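Illitholm Family Room — progress report to the Onska fund, second period

Prepared by Modupe Lawal, with stock notes from Pentti Kemppainen

1. What this period covered

The grant pays for three things: furnishing the family room at Illitholm, buying and looking after the play materials, and setting up the toy loan shelf. The first was finished before this period began. This report deals mainly with the second and gives a short update on the third.

The room was open on 19 afternoons. Children can come with any adult and do not need to sign up ahead of time. We moved the start from three o'clock to half past two in October after parents of younger children asked for it, and the earlier time will stay.

2. Sorting the play materials

Most of the work went into sorting. When we took over the stock from the old Stirnley playroom it came in mixed boxes, and a lot of it could not be put out because sets were incomplete or had been combined with other sets. Pentti went through the boxes one at a time. Building bricks were separated by color and size, balls were checked, and small craft items were bagged so they could be handed out for one activity and collected again afterward.

We are now using open bowls and baskets for anything the children may take for themselves. Closed boxes were tried first and did not work well. Younger children could not see what was in them and tipped them out to find out. With an open container on the table they mostly take what they want and leave the rest.

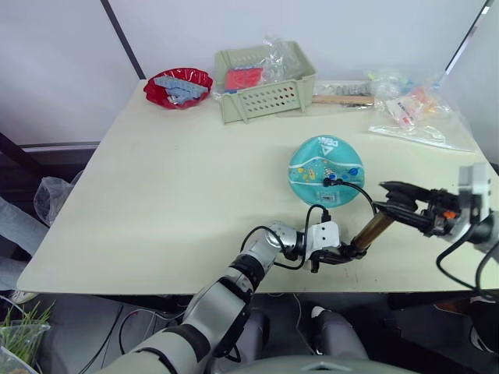
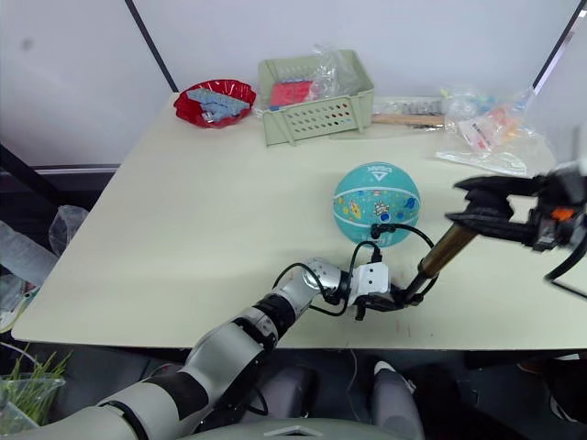 Light blue bricks in the red bowl, with the green basket beside it.

The bricks are the most used item by a wide margin. The full brick stock is 440 pieces after sorting, and we put out a part of it at a time. One color per table has cut down on arguments and makes the end of the afternoon shorter. The older children would like more colors together, so we plan to run one mixed table for them next period and see how it goes.

Balls are used for rolling and passing games on the tables and on the floor mat. We do not allow throwing indoors. The yard can be used when it is dry, but the gate latch is still broken and has been reported to the building owner twice.

Bagging the craft items has been less successful. Clear bags let the adults find things quickly, but they tear, they slide off each other, and they do not stack. Pentti has asked for small lidded tubs and I agree with him. Bags also have to be kept away from the youngest children, which means an adult has to stay at that end of the table.

3. Loan shelf

The shelf from Darko arrived late and one side panel was damaged. A replacement panel came without charge and the shelf is now up. Loans have not started. We still need labels and a simple card for each item, and I would rather open it with complete sets than open it early. The target is the start of next period.

4. Spending

The budget for play materials and storage is 3000 for the year. Spending is within budget. The largest item this period was the floor mat. We are asking permission to move 200 from the printing line, which we have barely used, to storage, to pay for the lidded tubs. No other changes are requested.

5. Problems and next steps

Washing takes longer than we planned. Everything small goes through the sink by hand and the drying rack is not big enough, so items are sometimes missing from the tables the following afternoon. A second rack can be paid for out of the existing budget.

Next period we will:
Buy the tubs if the transfer is approved
Finish the labels and cards and open the loan shelf
Set up the mixed brick table
Follow up on the gate latch in writing

Pentti's full stock list is kept in the office at Illitholm and can be sent on request.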